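Speaker notes: Good practice for simulated wrist-camera checks before cell release
Wubit Birhane, Tamthorpe - 2022-11-25 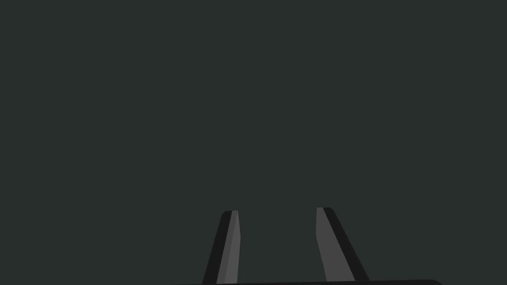 Simulation render: Lizelle Mkhize, Floswood project

Slide 1. Opening

Leave the render up while people sit down. Gripper open, nothing between the fingers, plain background. We call this the null view. Most of the talk is about what has to be true of a null view before anyone is allowed to place a part in the simulation.

Say who the rules are for: integrators who write the acceptance file, and the people who sign it. Operators have their own sheet and it is not covered today.

Slide 2. Scope

Whitlock cells only. Two-finger parallel grippers, camera on the wrist. Suction tools are excluded until the May revision.

The rules are in-house rules. They sit below the applicable safety standards and do not replace any part of the risk assessment. Repeat this if the audience is mixed. Last time two people left thinking a clean simulation report counted as a safety document.

Slide 3. Rule 1 - the null view comes first

Every acceptance file starts with a null view. Gripper open, no part, no fixture, no table texture. Save it before any other render and do not edit it later.

Go back to the title slide if asked what the finger tips should look like. Both tips in view, a clear gap, and background showing through the gap. The tips need not be level in the image. Here the left one ends slightly lower than the right, and the file was accepted with the offset written down. What fails a file is an offset that changes between renders at the same commanded opening.

Slide 4. Rule 2 - contrast

The point to make from the title render is contrast. Grey inner faces, near-black outer strips, dark grey-green behind. The outer strips are close in tone to the edge of the gripper base. A person can follow the outline. A segmentation step may not.

The rule has two parts:
Run the finger mask on the null view and store the result with it.
If the mask loses an outer strip, change the background color and run it again. Do not change the gripper model.

Expect a question about why the model is protected. The model is under version control with the tool geometry, and a recolored finger has gone out to production planning before.

Slide 5. Rule 3 - sample counts

100 renders per opening width, with the camera pose varied inside the stated tolerance. The mask has to hold in at least 90 of them. Between 70 and 89, the file goes back to the author with the failed renders attached. Under 70, the camera mount is reviewed first.

Do not read out the table. It is in the handout.

Slide 6. Rule 4 - what a null view cannot show

No part means no contact, so nothing can be said about grip force, slip or finger wear. Flat shading and no cast shadows mean nothing can be said about lighting on the floor either. Both need their own tests on the physical cell. Name the tests in the file even when they have not been run, and mark them open.

Slide 7. Records

Each file carries the model version, camera pose, commanded opening, background color value and the name of the reviewer. The reviewer is never the author. Grurico's template has a field for each of these except background color - use the comment line until it is added.

Keep the raw render. Screenshots are not accepted.

Slide 8. Known gaps

Of the 17 files returned this year, most had a missing camera pose. Lizelle has the breakdown if anyone wants it by site.

Still open: whether a second null view is needed after a finger change on the same tool. Current practice is yes, but it is not written in the rule.

Questions

Take questions on Rule 2 first. Anything about suction tools goes to the May list. Handouts are by the door, contact details on the back page.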